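3.2 What people do with their slippers

I'll be upfront and say that footwear wasn't on our original list. When Oi-ling Liu and I planned the Arkport visits we were going to look at mugs, chargers, papers and coats, the usual stuff that drifts about a shared office and ends up somewhere it shouldn't. Then on the first morning we asked people to show us what they kept at work that they wouldn't keep in a bag, and out came the slippers. Slides mostly, a few proper felt ones, one pair of wool socks with leather soles that their owner was very proud of. We added a row to the coding sheet over lunch and I'm glad we did, as it turned into my favourite part of the whole study!

We ended up with notes on 40 pairs of indoor shoes across the two floors. For each pair we wrote down where it lived when it wasn't being worn, and how the two shoes sat in relation to each other. That second bit sounds fussy (Pui-shan Poon, who did the double coding, certainly thought so at first), but people have strong feelings about it. We had started with a simple split between "together" and "apart" and it fell over almost straight away. Pairs can be together in all sorts of ways. They can be side by side with the toes lined up, or side by side and facing opposite ways, or sole to sole with a band round them, or one on top of the other.

It's the last of these that I want to spend some time on. Stacking saves floor, or shelf, or whatever surface you've got. A pair of chunky slides laid side by side takes up a surprising amount of room, and several people told us they'd been stacking theirs for years without giving it a thought. With flat shoes you get a neat little pile. With thick moulded ones you don't, because the strap of the bottom shoe is in the way, and the top one has to go somewhere. The easiest answer is to turn it round and let the heel drop into the footbed of the one underneath, so that the toe sticks up. We called this the heel-in stack, and Fig. 4 has a good example of it.

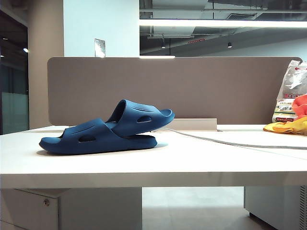 Fig. 4. A heel-in stack on a white desk. The lower slide lies flat with its toe to the left; the upper one points right, toe raised.

What I like about the heel-in stack is that it holds the pair together as one thing. You can think of it, find it and pick it up as a single object, which is how the people we spoke to talked about it too ("my slides are on the corner", never "one of my slides"). It does cost you some height, and it looks a bit untidy to anyone who prefers a level pile. Pui-shan and I disagreed on this for most of December. She wanted to code a tilted pair as "put down", meaning left for the moment, and I wanted "put away". We settled it by going back to the interviews, where 6 owners had described the tilt as the normal resting state of their slides, and so it went into the sheet as a form of "put away" with a note beside it.

Surface matters as well, and here the answers split more sharply. Most people were happy with indoor shoes under a desk or on a low shelf. Shoes on top of a desk got a much cooler reception – five people said they would never do it, two of them before we'd finished asking the question. Those who didn't mind made a clear distinction between indoor and outdoor soles, and one of them was rather cross at being asked to treat the two as the same category. She had a point, and our sheet now keeps them separate.

We also noted what the pair was sharing its space with. Desks collect cables and carrier bags and bits of packaging, and a pair of shoes joins that mix quite easily. Whether it counts as clutter depended far more on whom we asked than on how much else was there. Oi-ling has a longer argument about this in Section 5, using the Partanen interviews, so I'll leave it with her and move on to coats.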